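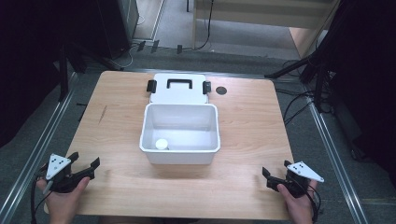 *Slide 4: white box, lid open, one small round cap inside.*

**Notes (Rhea, 25 min slot)**

- Let them look. Someone will ask what the cap belongs to. I've asked too.
- Mota's storage survey got 68 replies. 47 people own a box bought to hold other boxes' lids. Pause for guilty faces.
- Point out the latches and the carrying handle. Serious hardware for a cargo of one cap.
- Rule from Meenakshi: if the box is nicer than what's in it, you went shopping. You didn't tidy.
- Skip the Dindard story if Milagros is in the room.
- Next slide: the drawer.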